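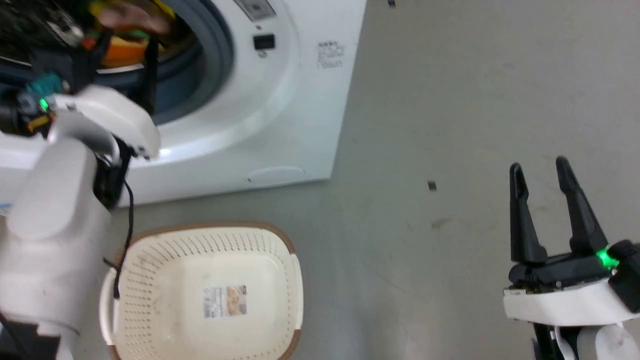 **Progress report, June: automated unloading at the Gorkport laundry**
Submitted by Benedito Evangelista, Flerngate

**Status**

The two-arm unit (Avo) remains assigned to unloading front-loading washers into floor baskets. It completed 2263 unload cycles in the period. Sorting, folding and loading are still done by hand and are outside the present grant.

**Technical work**

- The left arm approaches the door opening first. The right gripper waits open until the left is in position.
- Mixed loads are slower than sheets. Small items are the main cause of repeat grasps.
- Basket position is marked on the floor at 5 stations. Placement outside the marks stops the cycle.
- Cable routing at the left wrist is under review. Mendonça has quoted for a shorter harness.

**Effect on staff**

Eight people work in the wash area. Two have moved from unloading to inspection and mending, at the same grade. The others report less bending during the shift, but more walking between stations to clear stops. Nearly all stops are cleared by the operator without a call to maintenance.

Operators asked for a written procedure for small items left in the drum after a cycle. A draft is with the shift leads. They also asked that stop alerts go to one person per shift; this has been done.

**Open items**

1. Rewrite the job description for wash operators, which still lists unloading as the main duty.
2. Agree on paid time for refresher training.
3. Fit and test the new harness.

No change to the budget is requested.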